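Do I need a special cord for the Tallis floor lamp?
Nope! I run mine off a plain power strip, same as everything else in my Grotcombe place. The cord it comes with is plenty long (mine reaches the couch with slack left over).

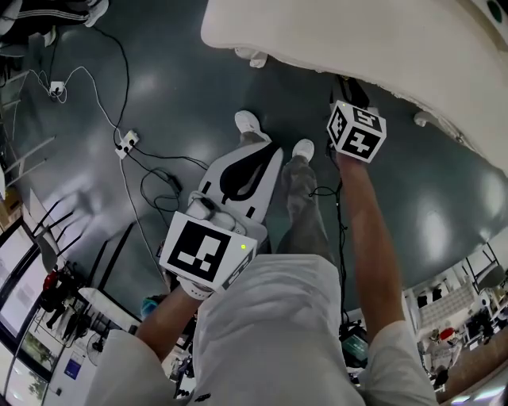
How do you keep floor cords from taking over?
I do a cord cleanup every January, and I always start by unplugging what I don't use. Black cables love to coil up in a tangle next to a white power strip, so I undo those first and then do the long runs. I bought a bag of 200 Wakach ties and I'm still on it!

Can I plug one strip into another?
Please don't. Two strips, two wall outlets.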